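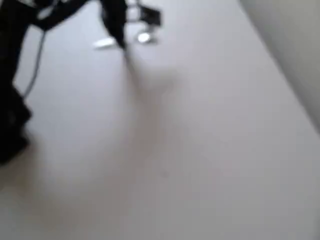 4. Looking after your Jotero table top

Right, the legs are on and the table's standing the right way up, so now for the bit I care about most! I've had my own Jotero in daily use for 16 months and the matt finish still looks lovely, but it does like to be treated gently (it's a pale top, and pale tops tell tales).

4.1 First clean

1. Peel off the protective film slowly, starting from a corner. Keep it flat and low as you pull.
2. Wipe the whole top with a soft cloth wrung out in warm water. I add 2 drops of washing-up liquid, no more.
3. Go over it again with plain water, then dry it with a clean tea towel.
4. Leave it overnight before you put anything heavy on it.

Note: you may see faint smears after step 3 if you look along the top towards a window. Mine vanished after a second rinse.

4.2 Everyday marks

1. Tea, coffee and felt tip: damp cloth, straight away if you can.
2. Pencil: a white rubber, used lightly.
3. Anything greasy: use the Murín cleaner that came in the box. Spray the cloth and leave the table alone.

Caution: please don't use cream cleaners, scouring pads or those white sponge blocks. They'll polish a shiny patch into the matt and I don't know of any way to get it back. Marcela Danko tried car wax on hers and ended up ordering a new top (part 251, if you ever need it).

4.3 Moving things about

Lift, don't drag! Anything with a hard base wants felt pads underneath, and the Brollari ones stick well. Check them every February or so, as grit gets into the felt and then you're pushing sandpaper about.

Spare pads are part 380. For the feet and levelling screws, go on to section 5.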